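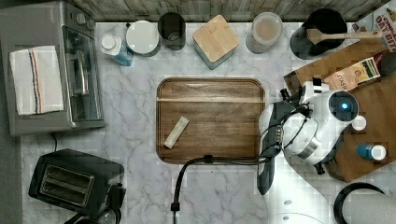

*Figure 4-1. Kitchen counter station, overhead view. Tray with one item, arm over the right rim.*

## 4. Recording tray episodes

This section covers recording single-item episodes at a counter station with the Hukby arm and the Skemix recorder. Finish section 3 (mounting and cable routing) first. If you are adding to an existing set, read 4.6 before you start.

An episode is one continuous recording of one attempt. It begins with the arm at its start pose and ends when you press Stop. Everything the overhead camera sees in between goes into the training data, including your hands.

### 4.1 Before you power on

1. Place the tray flat on the counter within reach of the arm. All four corners must sit down. A tray that rocks will shift under light contact.
2. Check that the gripper cable has slack at full reach. Move the arm by hand through its whole range with the motors off and watch the cable the entire time.
3. Clip the cable where it would otherwise drag across the tray. Use the black clips from the accessory bag. Do not use tape on the arm links.
4. Leave the ordinary kitchen things where they are. Canisters, packets, a toaster and so on are part of what the model has to learn to ignore.
5. Unplug any heating appliance within reach of the arm.

> **CAUTION:** The gripper ends in a narrow tip and can pinch. Keep your fingers off the tray whenever the motors are enabled, even if the arm is not moving.

> **CAUTION:** Do not let the cable rest on a toaster or oven. The outer jacket is not rated for hot surfaces.

### 4.2 Starting the recorder

1. Switch on the arm and wait for homing to finish.
2. Open Skemix and choose **New session**.
3. Select the station name. If the station is not listed, go back to 3.5 and register it.
4. Open the overhead view. The whole tray should be visible with the arm at its start pose, apart from any part of the rim the arm itself covers.
5. Lock exposure and white balance. Pale veined countertops can fool the automatic setting, and the tray will change color from one episode to the next.
6. Press **Check**. Skemix compares the camera and joint clocks and shows the offset in milliseconds. Restart the recorder if the offset is shown in red.

### 4.3 Placing the item

1. Disable the motors.
2. Put one item on the tray. Skemix suggests a region and an angle before each episode. Follow the suggestion loosely — an exact match is not needed.
3. Keep the item fully inside the rim.
4. Take your hand out of view and enable the motors.

Stick-shaped items need more variety in angle than round ones. Lay them lengthwise, crosswise and on both diagonals over the course of a session. A set made mostly of one angle will train a policy that turns the wrist the same way every time.

Light items on a dark tray are easy for the camera to pick out. Plan for some harder pairs too, such as a brown item on a brown tray. The item list in Appendix B marks these with an H.

### 4.4 Recording an episode

1. Press **Record** and wait for the tone.
2. Bring the gripper over the item using the leader handle.
3. Line up the tip with the short side of the item, lower it, and close.
4. Lift until the item clears the rim, then carry it to the goal position shown on the screen.
5. Open the gripper, back away, and return to the start pose.
6. Press **Stop**.
7. Label the episode **Success**, **Recovered** or **Fail**.

Use **Recovered** when the first grasp missed and you corrected it without stopping. These episodes are useful and should not be thrown out. Use **Fail** when the item left the tray area or you had to reach in.

**Note:** Move at a steady pace. Long pauses teach the policy to pause. If you need to think, press Stop and discard the episode.

### 4.5 Reviewing

Play back every episode at double speed before closing the session. Discard it if:

- a hand is visible after the tone
- the tray moved
- the arm hid the item during the whole approach
- the joint trace has a gap

Discarded episodes stay in the trash folder until the session is uploaded.

### 4.6 How many to record

The Dretura base set holds 2,035 episodes, of which 1,555 are labeled Success. For a new station, record 700 before the first training run. Our own second station needed 788 to reach the same score, mainly due to glare.

Split your recording across several sessions and change the tray position between them. If you are extending a set made before last October, convert it first with the Hrnčiar import tool, as the older files store the gripper opening in different units.

### 4.7 Shutting down

1. Return the arm to its start pose and disable the motors.
2. Upload the session. Wait for the file check to pass before closing Skemix.
3. Switch off the arm.
4. Wipe the gripper tip with a dry cloth. Food residue changes the grip.

*Section 4 last revised May 21, 2025.*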